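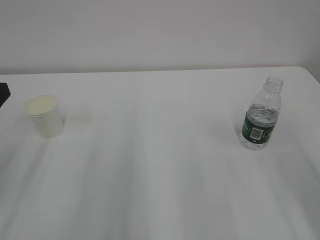
Weekend Front Counter Associate, Drostance Coffee & Lunch

Location: Muneck Street store
Hours: part time, 64 hours a month, weekends and one weekday
Reports to: store manager

Drostance runs small coffee and lunch counters in office buildings and near transit stops. The Muneck Street store is on the ground floor of the Morais Building, next to the bus transfer station. Weekdays are mostly office workers. Weekends are slower in the morning and busy from late morning on, when the farmers market lets out across the street.

We are hiring one person for the front counter. The job is a mix of taking orders, making drinks, putting together sandwiches from the prep line, and keeping the seating area clean. You will be on your feet for most of the shift.

What you will do

Open or close the counter with one other associate
Take orders and payment at the register and hand out phone orders
Make drip coffee, espresso drinks, tea and iced drinks
Assemble sandwiches and salads from the day's prep list
Wipe down tables, restock lids, sleeves and napkins, empty the trash and recycling
Check in the bread and dairy deliveries against the invoice
Write down fridge temperatures at the start and end of each shift
Count the drawer at close and fill out the deposit slip

What we need from you

You must be at least 18, as the closing shift uses the slicer. You need to be able to lift a case of milk and carry it from the back door to the walk-in. You should be comfortable talking to customers and able to read an order ticket quickly. A current food handler card is required by your first shift. If you do not have one, we will pay for the online course after you accept the job, and you can finish it during your first paid training day.

Register or espresso experience is helpful but we will train you on both. Our stores use the Ukon ordering system, and most new people pick it up in a shift or two. Spanish is a plus at this location.

Schedule

Saturday and Sunday are fixed. The weekday shift is usually Friday but can move if you have classes, as long as we know before the schedule is posted. Shifts are 8 hours for openers, with a paid ten-minute break in each half and an unpaid half hour for lunch. Closing shifts are shorter. Schedules go up two weeks ahead. Trading shifts with another associate is fine once the manager has signed off on it.

The store is closed on major holidays. We do not do on-call shifts.

Pay and benefits

Starting pay depends on experience and will be given to you in writing with the offer. Tips are pooled by shift and paid out with each paycheck. You also get:

One free meal and free drinks each shift
Half off food at any Drostance counter on your days off
Sick time that starts building from day one
A monthly bus pass, or the same amount toward parking in the Morais garage
Two shirts and an apron. You supply dark pants and closed, non-slip shoes.

Training

Training is paid at the full rate. Your first few shifts are on weekdays at the Ukon Avenue store, where there is more room behind the counter and someone is free to work next to you. After that you move to Muneck Street and shadow an opener and a closer before you are put on the regular schedule. Please tell us when you apply if you cannot work weekdays during the training period, and we will try to split it up.

How to apply

Fill out the application on our website under job number 1263, or pick up a paper form at the Muneck Street counter before 9 in the morning or after the lunch rush. A resume is fine to attach but not required. Please list the days you cannot work and the earliest date you could start.

We read applications as they come in and will keep the posting up until the job is filled. We hope to have someone trained by April. Interviews are held at the store and are short. If we would like to meet you, we will call or text the number on your application, so make sure it is one you check.

Drostance is an equal opportunity employer. If you need an accommodation to apply or interview, note it on the form or tell the person at the counter and the manager will contact you.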